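Intro to Robotics, Unit 7 Handout
Notes from the Cevulmont open day visit

Read these notes before the lab session. You will need them for questions 2 and 3 on the homework sheet.

Who we met

Our host was Thandeka Fourie, who runs the simulation group at Cevulmont. Renato Lumbao gave the demonstration. Unathi Swanepoel answered questions at the end and agreed to let us use the screen captures in this handout.

What the group does

The group tests arm control programs in a simulated home before any program is tried on a real arm. The simulator is called Pradik. It holds furniture, walls, floors and a model of the arm with its gripper. The test plans are kept in a separate tool called Javer. At the time of our visit in April the Javer list had 295 test plans, and the group had logged 1,266 runs.

Points from the demonstration

A run starts with the arm in a known pose. The program gets camera pictures and joint angles and sends back small motion commands. Lumbao stopped the run several times so that we could look at what the program receives as input.

A camera view often shows very little of the arm. The program has to get the rest of the arm's position from the joint angles. This is the forward kinematics we covered in Unit 4.

Shadows are drawn by the simulator too. A program that looks only at dark and light areas may take a shadow for an object. Mandla Nkuna asked whether shadows could be turned off. They can, but the group leaves them on for most tests.

Plain surfaces are hard for vision programs. A white wall next to a white tabletop gives few edges to measure from. Edges between two different materials are easier to find.

Xolani Ntuli asked how long a run is. The limit is 810 control steps, and a run that reaches the limit is marked as not finished.

Terms to know: pose, joint angle, control step, end effector, occlusion.

Screen captures from the demonstration
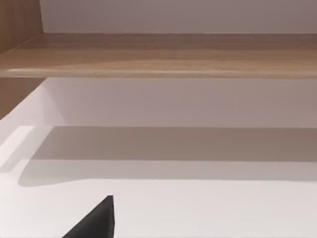
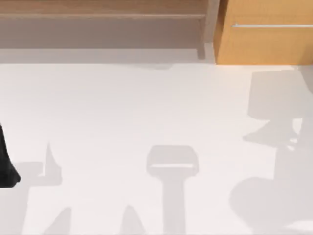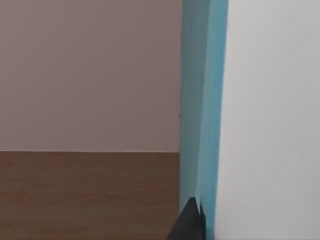 Figure 7.1 (all three). Simulated views from the Pradik demonstration, each with a dark part of the robot in view.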